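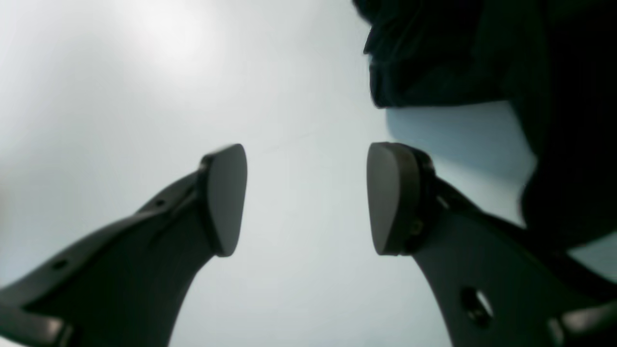 Gripper fingers, open, against a pale background.

Folding large cloths and keeping the window ledge in order

This page covers two jobs that are usually done together in a street-level room: folding a large cloth to a fixed size, and sorting out the window ledge where cloths, clothes and bags tend to collect. The method was worked out for the front room at Jistau and is now used at Sketari as well. It assumes a cloth big enough that one person can't hold all four corners out flat.

What you need

A clean table, or a bed if there is no table
A folding board 42 cm wide (stiff cardboard is fine)
A soft brush or lint roller
A dry microfiber cloth for the ledge
A shallow tray for cables and small items
A few hook-and-loop cable ties

The Dusudwood board sold for shirt folding also works if you trim it to width. A cutting mat is too heavy and drags on soft fabric.

Part 1: Check the cloth

Read the care label first. If there is no label, treat the cloth as one that should not be ironed hot. Feel along the hems and the corners for damp. These dry last, and a cloth put away with damp corners will smell within a week. If there is any doubt, hang it over a door for an hour and start again later.

Brush both faces. Work in one direction only. Strong yellows and oranges show dark lint more than any other color, so brush these twice and keep them away from navy or black wool until they are folded.

Look for creases that run at an angle to the hem. Straight creases can be folded back into place. Angled ones need steam or a light press from the wrong side of the fabric.

Part 2: Find the corners

A large cloth picked up from a heap nearly always comes up by the middle, with the fabric gathered into a bunch and the corners hanging at different heights. Do not shake it out from that position. Shaking near a ledge knocks things over, and it makes the twist worse if there is one.

1. Hold the bunch in one hand, high enough that the cloth clears the floor.
2. With the other hand, find any edge and follow it down to the lowest corner.
3. Pinch that corner and let go of the bunch.
4. Run your free hand along the hem from the corner you are holding until you reach the next one. Keep the hem between thumb and first finger the whole way.
5. Hold the two corners apart and let the rest drop.

If the hem turns over on itself during step 4, you have passed a twist. Go back a hand's width and turn the cloth the other way. On square cloths it makes no difference which side you end up holding. On oblong cloths you want the short side. Compare the width between your hands with the drop before going on.
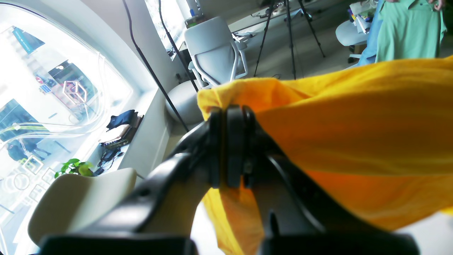 Once two corners are in hand, lay the cloth on the table with the far edge going down first, then walk the near edge toward you. Smooth from the center out with a flat palm. Leave the selvage edge, if there is one, on your left. It is stiffer than the others and makes a good reference line.

Part 3: Fold to width

1. Fold the cloth in half lengthwise, right side out. Match the corners first and the edges second.
2. Set the board on the cloth, against the folded edge and centered top to bottom.
3. Bring the open edges over the board. If they reach past the fold, turn the extra back under.
4. Slide the board out toward you.
5. Fold the strip in half from the top, then in half again.
6. Press down with both hands for a few seconds. Do not roll or pat it.

The finished piece should have one clean fold facing front and all the loose edges at the back. A cloth of 600 g or more should get only one fold at step 5, and it goes at the bottom of the stack. A very thin cloth can take a third fold but will slide if more than four are stacked.

First attempts take longer than the job deserves. After a few cloths, allow seven minutes for each one, brushing included.

Part 4: Clear the ledge

Do the ledge after the folding, while the table is still free. Move everything from the ledge to the table, then put back only what belongs there.

Clothes. A crumpled garment goes on a hanger or into the wash. It does not go back on the ledge. Dark clothes left in direct light fade along the top of each crease, and navy fades toward purple. The marks do not wash out.

Folded cloths. Beige and undyed cloths can stay on a ledge for a short time. Turn the stack once a month so the same fold is not always toward the glass. Anything strongly colored should be stored in a drawer or a closed box.

Bags and cables. Empty the bag. Separate the cables by pulling the plugs free first and leaving the loops alone. Most tangles open once the ends are out. Wind each cable in loose circles the width of your hand, fasten it with one tie, and lay it in the tray. Cables should not be pushed back into the bag unwound, even for one night.

Plants. Lift the pot and dry underneath it. Broad-leaved plants should have a saucer and a finger's width between leaf and glass. In January, move the pot back from the pane after dark if the window is single glazed. Wipe the leaves with a damp cloth while you are there.

Wipe the bare ledge with the dry microfiber, then with a barely damp one, then dry again. White paint shows water rings, so finish with the dry cloth even if the surface looks dry already.

Part 5: If the window carries decals

Clean around decals with a cloth sprayed away from the glass. Never spray the pane directly. Liquid gets behind the edge of the vinyl and lifts it. Work from the middle of the decal outward. On curved glass, use vertical strokes and a small cloth. A wide squeegee will only touch at two points and leaves a band between them. Saarela's notes for fitters recommend waiting before the first cleaning of a new decal, and a full week (seven days) has been enough here.

Common faults

The stack leans to one side. The cloths were all placed with the front fold the same way and the fabric is thick. Alternate them.

The front fold is wavy. The board moved during step 3 of Part 3. Open the cloth back to the lengthwise half and repeat from there.

The cloth is wider at one end. It was pulled while being smoothed, or it has stretched on the bias. Lay it flat overnight before trying again.

Lint comes back after brushing. Check the table, then the brush. A lint roller needs a fresh sheet for each large cloth.

For round cloths, skip Part 2 and start by folding in half on the table. Fold in half once more to get a quarter, turn the point in to meet the curve, and use the board from there.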